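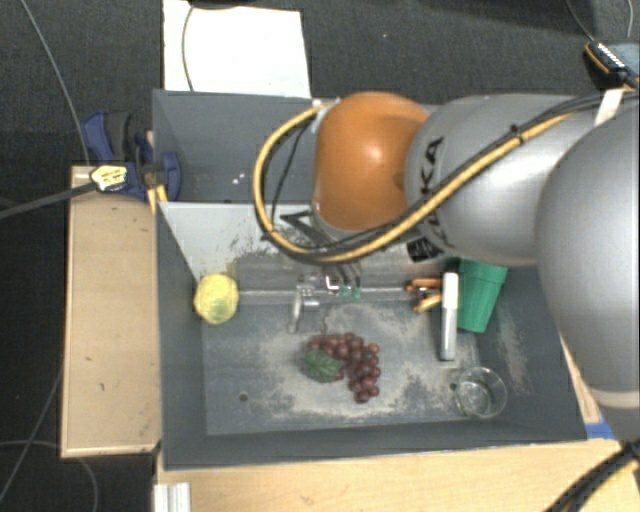
So I finally did the salamander weekend! I've been going on about it since June, when Myrto Vlachopoulos told me over lunch that the woods behind Maltdale have some of the best stream salamanders in the county (she wrote her thesis on them, so I took her word for it).

We left the cars at the old Lapointe sawmill and walked up along the creek, which was low after a dry couple of weeks. The trail tops out at 2,439 feet and I felt every one of them. My boots are new. Don't wear new boots.

The first hour was nothing but crayfish and one very grumpy toad. Then Norbert Charvát, who has knees of steel and will happily crawl up a seep on all fours, flipped a flat rock and there was a two-lined salamander, skinny and yellow and gone in about a second. After that we got our eye in. You want rocks sitting half in and half out of the water, nothing too heavy, and you put them back exactly the way they were. Myrto is strict on that – I got told off for leaving one tilted.

By late afternoon we had 9 salamanders in the notebook, most of them duskies. I still can't tell a young dusky from anything else brown. There's supposed to be a pale line running from the eye to the back of the jaw, and on the big ones it's easy, but on the tiny ones I was mostly nodding along. We also heard a gray treefrog calling from somewhere over our heads, really late in the year for it, and never found the thing.

No red salamander, sadly. That was the one I wanted! Myrto has seen exactly two up there and both were after heavy rain, so we're going back once the weather breaks. I'm bringing a better headlamp, dry socks and a lot more sandwiches.

If anybody has a trick for photographing wet, wriggly animals without getting glare all over their backs, please leave me a comment. Mine all look like noodles.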